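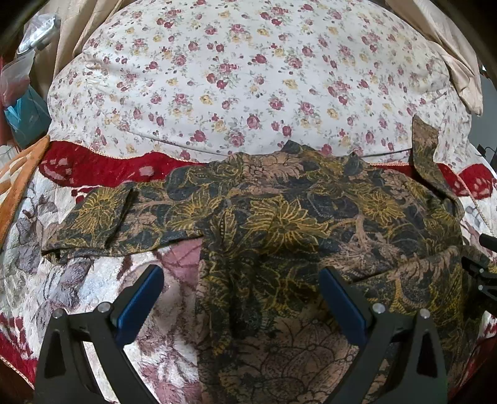

Risten Evening Classes
Looking After Clothes and Household Linen
Course 1037, Session 7: The patterned shirt, from bed to drawer
Tutor: Tiziana Pellegrini
Notes revised March 6, 2020

Welcome back, everybody, and thank you for bringing such a lovely heap of shirts last time. I had meant to get through collars, cuffs and the whole of folding in one evening, and of course we spent most of it talking about cuffs, so these notes gather up what we did and then carry on into what we didn't. Please read them through before you come, if you can, and have a go at the fold at least once at home. It is far easier to put a fold right when your hands have already met the awkward part of it.

What you need for this session

One long-sleeved shirt with a collar and a pattern all over. Batik is ideal, but any busy print will do. Please bring it clean. If you have two, bring the older and softer one.
A flat surface at home to practise on. In the hall at Sanov we have the long tables, but most of us fold on the bed, and I have written the notes with the bed in mind.
A small towel, for pressing cuffs and collars on.
Your notebook, and the sheet on fibres from session 2 if you still have it. (I have spare copies. Do ask, I would much prefer you to ask.)

1. A word about batik

Batik is made by putting wax on the cloth wherever the dye is to be kept away. The cloth is dyed, the wax is taken off, and where the wax was you have the earlier colour. Do this several times over with different colours and you get the layered patterns that people love, flowers inside flowers and leaves with a second outline running round them. Sometimes the wax cracks a little as the cloth is handled, and the dye creeps into the cracks and leaves fine veins. Those veins are part of the character of the piece, so please don't go at them with stain remover, as one dear lady did in my very first class and has never quite forgiven me for.

A good many shirts sold as batik are printed by machine in a batik pattern, and there is nothing wrong with them at all. I own several. A quick way to get an idea of which you have is to turn up the hem and compare the two sides of the cloth. If the colour is nearly as strong on the inside as on the outside, it may well have been dyed in the old way. If the inside is a good deal paler, it has more likely been printed. Neither test is perfect and I wouldn't quarrel with a shopkeeper over it.

For our purposes what matters is the fibre. Most of these shirts are cotton, some are rayon and a few are silk. Look at the label before you do anything else. If the label has been cut out, treat the shirt as the most delicate thing it could be until you know better.

2. Washing, in brief

We did this in session 4, so I will only set down the parts people asked me to repeat.

Wash dark patterned shirts inside out, in cool water, and on their own for the first few washes. Use a mild soap. I use Ponar flakes, and I dissolve them in a jug first so they don't sit in the creases in little clumps. Keep the spin low. On my machine the lowest spin that still gets the water out is 800, and I go no higher than that for anything with a dark ground. Button the shirt at the neck and at one button halfway down, which stops the fronts from winding themselves round the sleeves, and undo the cuffs.

Never wring. Press the water out with the flat of your hand, or roll the shirt in a towel and lean on it. Hang it out of strong sunshine. If you can only dry in the sun, leave it inside out and bring it in promptly.

3. Laying the shirt out

I think this is the part that deserves the most patience, and it is the part that gets the least. If a shirt is laid out well it very nearly folds itself, and if it is laid out badly you will be tugging at it the whole way through.

Make the bed first, or at least pull the covers flat. A thick quilt is pleasant to work on, but it gives under your hands, so a crease that looks flat may only have sunk into the padding. Smooth the quilt towards the foot of the bed before the shirt goes on.

Then think about colour. This sounds fussy, and I know one or two of you were smiling about it, but a busy shirt on a busy quilt is hard to read. You lose the edge of the sleeve. You take hold of what you think is the hem and it is the bedding. When you have flowers on the pillow, flowers on the quilt and flowers on the shirt, a plain sheet or a plain towel laid down first will save your eyes and your temper. A pale one under a dark shirt is best.

Put the shirt down with its collar towards the pillow and its back uppermost. If you have to start from a shirt lying with its fronts showing, button it first (top, third and last will do) and turn it over in one go, holding it at both shoulders. Let the tails fall towards you. Bring any cloth that is hanging over the side of the bed back on to the flat, as its weight will go on pulling at the shoulder while you work.

Draw each sleeve out to the side, full length. Unfold the cuff if it has been turned back. People often leave a turned cuff thinking it will come right in the drawer, and then they meet it again a fortnight later, pressed in as if with an iron.

Lastly, see to the collar. Lift it, lay the band flat underneath and turn the collar down over it again. If one side stands up of its own accord, leave it standing until you have smoothed the shoulders, and then bring it down last of all.

4. Smoothing, and what a handful does to a shirt

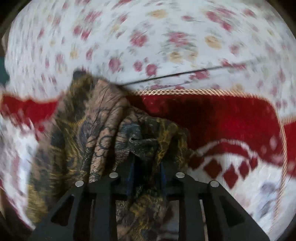 Cotton remembers how it has been held, and a good part of the creasing we blame on the washing machine is put in later, by our own hands, between the basket and the drawer. When a shirt is taken up in a bunch, the creases run in every direction at once, and each fold presses on the one next to it. Pressing down on the bunch with your fingertips, as the hand is doing here, only makes them firmer. You will notice as well how little of the pattern can be followed once the cloth is gathered up like this. It has become black with swirls of mustard and olive-gold, and you would be hard put to say which bit was sleeve and which was front. That is my main reason for wanting you to pick a patterned shirt up by its seams. The seams are the one thing you can always find by touch.

So, to smooth it, begin at the middle of the back, just under the collar, with both palms flat. Move them outwards to the shoulders, then come back to the middle and go down to the tails. Use your palms and the sides of your hands, and keep the fingertips for the buttons. Don't rub back and forth. One slow stroke in one direction does more good than a lot of brisk ones.

If you come across a hard knot of creases that won't lie down, don't fight it on the bed. Give the shirt a shake from the shoulders, out in front of you, and lay it down afresh. If it is still there, a little water from a spray bottle and ten minutes on a hanger will usually persuade it.

5. The fold

With the back of the shirt facing you and the collar at the top:

Fold the left side in to the middle of the back, in one straight line from the shoulder to the tail. The sleeve comes with it and will lie across the shirt, pointing to the right.
Turn the sleeve down so that it runs along the fold you have just made, with the cuff towards the tails.
Do the same on the right side. The two sleeves should lie beside each other, or overlap a little if the shirt is narrow.
Turn up the tails by a hand's width.
Fold the bottom half up so that it comes just below the collar. For a long shirt, fold in thirds.
Turn the whole thing over, holding it underneath with both hands, and settle the collar.

If your drawers are narrow, do make yourself a folding board. Mine is a piece of stiff card 300 mm long, cut from a box, and I have been using it for years. Lay it just below the collar at step one, fold round it, and slide it out before you turn up the bottom half. There will be card and scissors on the side table for anyone who would like to make one in class.

6. Putting away

Dark and pale shirts go in separate piles, at least until you are sure the dark ones have finished giving up their colour. Don't stack too high. The poor shirt at the bottom takes all the weight, and I find five is plenty for cotton and three for silk.

Anything with lace on it should be kept clear of buttons. This goes for pillowcases and bed covers with a lace edging too, which so often share a shelf with shirts. Put a sheet of tissue between them, or turn the lace edge inwards.

Some of you asked about cedar blocks. I use the Gbeho ones, which are plain and have no oil added. Oil can mark cotton, so if yours are scented, keep them in a little bag.

For next time

Practise the fold on two shirts, one plain and one patterned, and leave both in the drawer until the evening of the class. Bring them just as they are, on a tray or flat in a carrier bag, and please resist the temptation to tidy them on the way in. We shall unfold them together and see where the creases have settled. We shall also start on fitted sheets, so if you have one at home that has been getting the better of you, bring that along as well. Single size, please, as the tables won't take a double.

Tiziana Pellegrini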